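Rechercher dans l'encyclopédie Tous les articles Sports de balle

Nous utilisons des cookies pour mesurer l'audience. Accepter Refuser

Coupe Droken

La Coupe Droken est une compétition de cricket amateur disputée chaque été entre clubs de village. Je tiens cet article depuis quelques saisons (j'ai marqué les points à Wadelel, donc pardonnez-moi si je m'emballe un peu sur certains passages !).

Format

Chaque équipe reçoit 100 balles par manche, un format court qui permet de caser deux matchs dans l'après-midi. En cas de pluie, la rencontre est reportée une seule fois, puis les points sont partagés. J'ai toujours trouvé ça dur pour les clubs du nord, mais bon, le règlement est le règlement. Le vainqueur reçoit le bouclier Mazurek, du nom de l'imprimerie qui l'a offert. 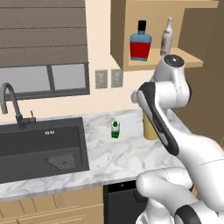
Évier noir et plan de travail en marbre blanc, vue de synthèse.

Terrains

La finale se joue à Onach, sur un terrain en légère pente qui rend fous les lanceurs venus d'ailleurs. La tribune compte 800 places et le pavillon sert le thé entre les deux manches, avec un gâteau aux noix que je recommande vivement. Wadelel accueille les demi-finales – la limite côté rivière y est très courte, et on y perd pas mal de balles.

Records

Le plus haut total reste le 202 d'Onach, un après-midi où absolument tout passait au-dessus des cordes ! La plus forte affluence, cumulée sur une saison, est de 2721 spectateurs. Les feuilles de match des premières éditions manquent encore, et je complèterai le tableau dès que je les aurai.

Catégories : Cricket amateur | Compétition de clubs | Sport d'été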